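Thread on the Mulcahy guesthouse, for the people who asked after my last trip. I stayed two nights in November and I'm planning to go back, so I'll put down what I know.

It's a farmhouse on the inland side of the bay road, 20 minutes on foot from the ferry landing. If you're driving, go past the turn for Prostex (the old boatyard, still has the sign up) and take the next gravel lane on the left. The lane has no name on it.

There are six rooms. Four are upstairs in the main house and two are in the converted dairy out back. I had one of the dairy rooms. Bigger, own door, thinner walls.

The dairy rooms share a small porch with two chairs and a boot rack. I could hear my neighbor's alarm at 5:30 both mornings. He was fishing. Bring earplugs if that bothers you.

The room rate was $87 a night with breakfast. That was off season. Summer is higher and they ask for a three-night stay from late June until Labor Day.

You can't book through the big travel sites. They use something called Preltilix, a booking page that a lot of the small places along this coast have moved to. It works fine on a laptop. On my phone the calendar would not scroll past the current month.

I ended up calling. Ciarán Daly picked up on the second ring and took the booking over the phone, no deposit. He and his wife bought the place from the Mulcahy family and kept the name.

Phone hours are mornings until noon and then again after supper. In the afternoon it goes to a machine. They do call back.

Check-in is 3 to 7. I was late because of the ferry and the key was in an envelope with my name on it, taped inside the porch door. There was a note about which light switch runs the hall.

Parking is on grass beside the barn. After rain it gets soft. I'd stay close to the fence where there's gravel underneath.

Breakfast is from 7:30 to 9:30 at one long table in the kitchen. Oatmeal, eggs, brown bread, and smoked fish if they have it. Coffee is out from 6:30 for the early people.

They'll pack you something if you're catching the first boat, but tell them the night before. Mine was an egg sandwich, a piece of fruit and a slice of ginger cake.

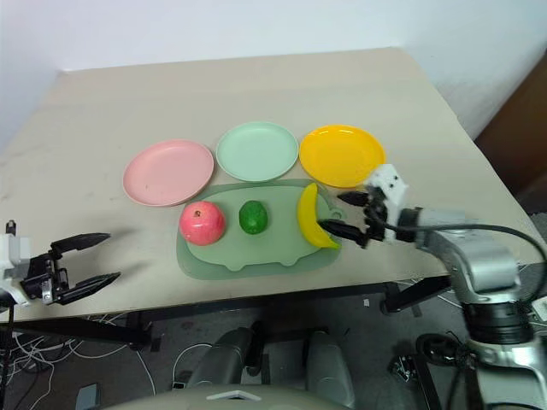
No dinner on site. There's a pub in the village that does food until 8, and in winter it's closed two evenings a week. Ask Ciarán which ones because they had changed since the sign on the door was painted.

The other choice is the store at the landing. It has soup, bread, cheese and a hot case that is mostly empty by 4. The guesthouse has a fridge and microwave in the hall that anyone can use.

Kids are welcome. They have a crib and a fold-out cot, and the end room upstairs has a connecting door to the one beside it. The stairs are steep and there's no gate, so bring one if you have a toddler.

Dogs are allowed in the dairy rooms only. There are sheep in the field next door and they are strict about leashes from the house to the road.

Heat: the main house has radiators and the dairy rooms have an electric wall heater on a timer. The timer shuts it off after an hour and you have to get up and push it again. There were two extra blankets in the chest and I used both.

Hot water was good. Shower is small. If you're over six feet you'll be ducking.

Wifi reaches the kitchen and the upstairs rooms. In the dairy I got one bar, and it dropped whenever somebody ran the microwave. Cell signal is better at the top of the lane by the mailbox.

What I did there: mostly walked. The main one is the Mastach loop, which starts right behind the barn and goes up over the headland and back along the shore. It took me three and a half hours with a stop for lunch.

The high point on Mastach is marked as 1,967 feet on the map in the hallway. It's a steady climb with one steep stretch near the top where the path is loose stone. I had poles and was glad of them on the way down.

The shore part of the loop floods at high tide. There's a tide table pinned up next to the map -- take a picture of it before you leave. The way around, if you get it wrong, adds an hour and goes through a bog.

Second day it rained until lunch, so I read in the front room. They have a woodstove and a wall of paperbacks, mostly mysteries and a lot of old sailing guides. You can take a book if you leave one.

When it cleared I went down to the landing and looked at the boats. There's a bench on the far side of the pier that's out of the wind.

Things I'd bring next time: slippers (the dairy floor is tile), a headlamp for the lane, cash for the pub. The pub does take cards but the reader was down both nights I was in.

Ferry notes. Winter schedule is two boats a day each way and the afternoon one gets canceled for wind. Mine ran 50 minutes late. If you have a flight to catch, take the morning boat.

Foot passengers don't need to reserve. Cars do, and they want you in line half an hour ahead.

Somebody asked about accessibility. One of the dairy rooms has a ramp and a wider door, but the bathroom has a raised lip at the shower. I'd call and ask for the measurements before booking.

Somebody else asked if it's quiet. Yes, apart from the sheep and the alarm. No TV in the rooms. I didn't see one in the front room either.

They close after New Year's and open again in March. If you want one of the dairy rooms for Easter week, call early -- the same families come back every year and Ciarán holds those dates for them first.

I still have the walking map they sell at the desk. If anyone wants the bus times from the landing to the train, those are printed on the back and I can type them out.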